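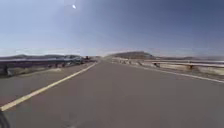

The long straight, looking down the yellow line.

Ticket: Audio drops out over Bluetooth, comes back by itself
Product: Nelon head unit, with the Skotach phone app
Status: Open (was closed, I reopened it, sorry)

Hi again. The form said to put everything in one place and keep adding to it, so I'm going to do that, and you can skip to the bottom if you only want the part where I maybe found something.

The short version is that my music cuts out. The phone stays connected the whole time (the little icon never goes away), the track timer keeps counting up, and there is just no sound coming out of the speakers. Then after 15 seconds it's back, mid-song, like nothing happened. Podcasts do it too. Phone calls never do it, not once, and I make a lot of calls.

What I have: the Nelon unit, installed in September by the shop where I bought it. Firmware is whatever came down in the October update, I'll get you the exact number when I'm back in the car. Phone is two years old and works fine with my kitchen speaker, my earbuds and my sister's car. App is the current Skotach one from the store. I also have a Boyer amp under the passenger seat, which I'm mentioning now since the last person who answered me asked about it three messages in and seemed annoyed I hadn't said.

First try. I did the thing in your help article where you forget the device on both ends, restart both, and pair again. Worked great for one whole evening! I wrote back and said thank you and you closed the ticket, and the next morning on the way to work it dropped twice before I got to the gas station. So that's on me for celebrating early.

Second try. Turned off battery saving for the app. I had high hopes for this one because I read a thread where four different people said it fixed everything. No change for me. I left it off anyway.

Third try. Turned off Wi-Fi on the phone while driving. No change.

Fourth try. Different phone. I borrowed my sister's, which is a totally different brand, paired it fresh and played an album from start to finish in my driveway with the engine running. Perfect. Took it on the road, same album, and it dropped during the third song. So I don't think it's my phone, and I'd really rather not factory reset it like the last reply suggested. I will if you tell me there's no other way, but it takes me a whole weekend to get everything back the way I like it.

Fifth try. Cable. Plugged the phone in with USB and played the same album again. No dropouts at all, there and back. So the amp and the speakers and all the wiring behind them are fine, right? I would think so anyway. You asked me to check the amp's ground and I did, it's tight, there's no rust on it, and I cleaned it up with a bit of sandpaper just in case.

Here's where I got a little carried away. I started keeping a log in the notes app, and I'm pasting the useful bits.

Morning, 7:40, cold start. Two drops in the first ten minutes, then nothing.
Lunch, short trip, no drops.
Evening, 5:55, one drop as I pulled out of the lot, then nothing till home.
Next morning, 7:35, three drops. Heater on full.
Same day, evening, zero.
Following morning, 7:45, heater off (I was freezing, you're welcome), zero drops.

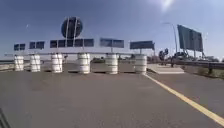

So then I got suspicious of the heater, and I spent most of a week on it. Heater on with the fan low, nothing. Heater on with the fan at the top setting, drops, but not every time. Rear defrost on by itself, drops every single time within a couple of minutes! I sat in the parking lot and switched the rear defrost on and off like a crazy person. On, wait, music goes. Off, music comes back. On again, gone again. I did it until I was sure and then I did it a few more times because I was enjoying being right about something.

But the driveway test was perfect, and that bugged me, so I went back and tried the defrost in the driveway. Dropped. I just hadn't had it on the first time. Okay.

That gave me three ideas, and I'd love to know which ones sound dumb to you.

One, the battery or alternator is weak and the voltage dips when the defrost kicks in. I had the battery tested for free at the parts store and they said it's healthy. They couldn't test the alternator because their machine was out.

Two, the Bluetooth antenna on the head unit is tucked in next to the wiring for the defrost switch. I don't know if that's a real thing. The installer used a Trarkex adapter harness and there is a huge wad of cable back there, and I do remember him having to push pretty hard to get the unit to sit flush.

Three, it's the October firmware. I never noticed this in September, but in September I also never used the defrost, so that's useless as evidence.

Before you ask, yes, I looked at the release notes for October. They say "stability improvements" and that's all they say. If there's a longer version somewhere, I would read it.

I also tried to pull the diagnostic file like you asked. Settings, then About, then hold down the serial number till the hidden menu pops up. I got the menu, but Export Log just sits at zero percent. I tried it with two USB sticks. One is 64 gigs and one is a tiny old one formatted the way your article says. If the file needs a certain kind of stick please tell me which kind, because the article has a dead link right where it's supposed to explain that.

Update, later the same week. I pulled the unit out. I know, I know, but it's four screws and a trim piece, and I've done it before in my old car. The cable for the microphone and a short black wire that I think is the antenna were squashed flat against the metal bracket with the whole Trarkex harness sitting on top. I moved the black wire up and to the left, taped it along the top of the plastic, spread the harness out so it isn't in one lump, and put everything back. I did not unplug anything except the main connector, and the battery was disconnected while I did it.

Results so far: defrost on, fan on full, headlights on, seat heater on, everything I could find. One drop in two days. One! And it was a short one, more like a hiccup. Before this I'd have had a dozen by now.

So it's a lot better, and I'd be pretty happy leaving it there, except that one hiccup is going to eat at me, and I'd like to know if the wire is damaged from being squashed. It has a flat shiny spot maybe as long as my thumbnail. Questions, so they don't get lost up there:

Is the short black wire the antenna, and can I buy just that part?
Does it void the warranty that I moved it? (I read the booklet and couldn't tell. It says 100 different things about water damage and nothing about this.)
Is there a minimum distance it should be from the harness?
What does the log export want from me?
If I do need an alternator test, is there a voltage number you want written down, and should I take it at idle or while driving?

I can take pictures of the back of the unit the next time it's out, just say which angle you need. Mornings are best for me to try stuff, anything before 8, and I've got the car all through November.

One more thing and then I'll stop. The clock on the unit went back to midnight after I reconnected the battery, and it hasn't picked up the time from the phone even though the setting is on. I don't care much, but it did do that by itself in September, so maybe it's connected? I set it by hand for now. Firmware number is still coming, I went out to the car for it and came back in with my coffee mug instead.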